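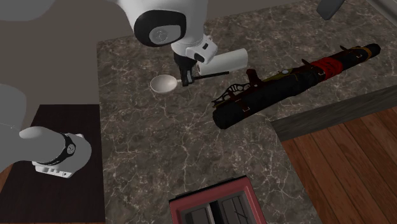
Single-arm countertop cell, simulated view, gripper at the utensil.

Home Products Cells Parts Support Contact

Takinitz 401 Countertop Cell

The Takinitz 401 is one arm, one two-finger gripper and a base platform set beside the work surface. It ships from Mansour with a matching simulation model, so the layout can be checked before anything is bolted down.

Setup: fix the base to the platform, plug in the cables at the connector panel, then teach the home position with the gripper pointing down. Leave the counter edge clear of the elbow – most faults reported in the first month are edge contacts.

Care: wipe the finger pads after each shift and check the wrist screws every 700 hours. Pads are sold in packs of two, part number 46. For repairs, write to Sherif Ramadan at the service desk.

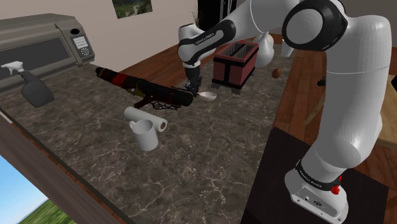 Can I change the finger pads without removing the gripper?
Open the fingers fully, power down the arm, and slide each pad off toward the tip – the gripper stays on the wrist.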